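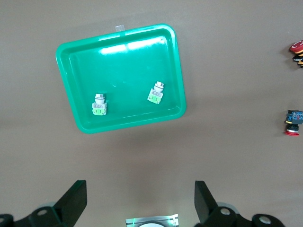

A green plastic tray with a raised rim.

Kitchen storage tips, and which ones to ignore

By Samina Naqvi
2020-03-25

Every spring the same advice gets passed around about putting your kitchen in order, and every spring I try a bit more of it and end up with less shelf space than I had before. I've been keeping notes since October. What follows is what I'd keep, what I'd drop, and a few things I haven't made up my mind about.

Trays in cupboards

The claim is that a tray under your bottles and jars "creates a zone." I don't know what a zone is. A tray with a rim does catch drips, and that alone is worth having under cooking oil, honey and soy sauce. Pull it out, wash it, put it back. If you have to lift six bottles off it first you'll do this twice a year, so keep it to a tray you can carry loaded with one hand.

Under dry goods a tray does nothing except take up the width of its own rim on all four sides. In a narrow cupboard that can cost you a whole row of cans. Measure the inside of the shelf before you buy, and measure the door opening too. On my cupboards the hinges steal most of an inch, and I own one very nice tray that lives on top of the refrigerator as a result.

Matching containers

I was talked into a set of the Savex square ones. They stack well when they're all full. Flour and rice, fine. But a bag of flour never quite fits the container sold for it, and you end up with a cupful in the bottom of a bag held shut with a clothespin, sitting next to the container that was supposed to replace the bag.

If you do decant, cut the cooking directions off the package and tape them to the lid. Write the date on the tape. Don't pour new rice on top of old rice. And wash the container between fillings and let it dry overnight with the lid off, even if it looks clean.

For spices I've gone back to the jars they came in.

Vinegar for everything

No. Vinegar is good on scale: kettles, faucets, the cloudy film on drinking glasses. It's poor on grease. Dish soap and hot water beat it on a greasy shelf every time I've tried the two side by side. Keep it off marble and other natural stone, which it will etch, and never use it anywhere near bleach.

Mixing it with baking soda in a spray bottle is the tip I'd most like to see retired. You get a lot of fizz and then you have slightly salty water. Baking soda on a damp sponge, by itself, is a decent mild scrub for a stained sink or the inside of a tea mug. Leave out the vinegar and save yourself the mess.

Getting tape residue and labels off plastic

Several readers asked about this after the column on secondhand kitchenware. Warm (not boiling) soapy water for half an hour shifts most paper labels. For what's left, rub in a little cooking oil with your finger, leave it ten minutes, and wipe it off with a paper towel before washing again. A plastic scraper or an old gift card will lift the edges.

I bought a bottle of Gillerine label remover to compare. It was faster than the oil by a few minutes. It also took the shine off a patch of an old lunch box, so test it on the underside first. I wouldn't buy a second bottle.

Scrubbing pads marked "non-scratch" do scratch glossy plastic. Hold the piece up to a window afterward and look along the surface.

Drawer dividers

Good in the silverware drawer, where everybody already has one. In the utensil drawer I'm less sure. The adjustable spring kind creep out of place whenever the drawer is shut hard, and the Mimomdale ones I had popped loose inside a month. Pieces of rubbery shelf liner under the ladles and spatulas kept things in place better and can go through a cold wash.

What helped more was taking out what didn't belong there. I moved the turkey baster, the second potato masher and the melon baller to a box in the hall closet. I've been back for the baster.

Baking soda in the refrigerator

I've run with an open box and without one, and I can't smell the difference. Wiping up spills and throwing out the old leftovers did far more. If you like having the box in there, it does no harm, but please don't bake with it afterward.

The one-in, one-out rule

You're meant to get rid of an item each time you bring one home. I've met people who swear by it. In my house it lasted until the Nedelcu casserole dish arrived, at which point there was a long discussion over whether its lid counted separately.

Freezer lists

This one I expected to hate. Tape a sheet of paper to the freezer door, write down what goes in, cross off what comes out. It works for as long as the pencil stays there, so tie the pencil on. Mine is tied to the handle with kitchen string, and we finally ate the split pea soup.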